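Teaching a gripper to mind the table

I'd been promised biscuits and a robot, and I got both, although the robot lives entirely inside a computer. Embla Lunde runs the after-school club that calls itself Nuveck, and when I dropped in they were deep in their project for the December competition.

"Everyone wants to go straight to picking things up," she told me, shoving a pile of coats off a chair so I could sit down. "I make them start with the table. If you don't know where the table is, you'll drive your fingers into it!"

So the club has built a simulated table, and they're terribly proud of the wood. I was shown it from the gripper's end, very close up, with the two black fingers wide apart and all that pale grain beneath them (I'm afraid I went on a bit about the little dark knot).
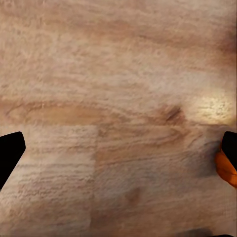

Why all the fuss about wood?

"Because plain grey is too easy," Embla said. "We want the program to cope with knots and shiny patches and the odd join between boards. A real table has all of that, and tea stains as well."

The team is 4 strong this year and they've named their program Dilura, after a long argument I wasn't allowed to hear about. Each practice run has 400 attempts, started before everyone goes home. The best score so far is 93 successful grasps. I thought that sounded a bit low, and said so.

"It was 40 before the summer," said Embla, rather sharply, and then she laughed and passed me the biscuits. "Come back in December and be rude to us then."

I've put it in my diary.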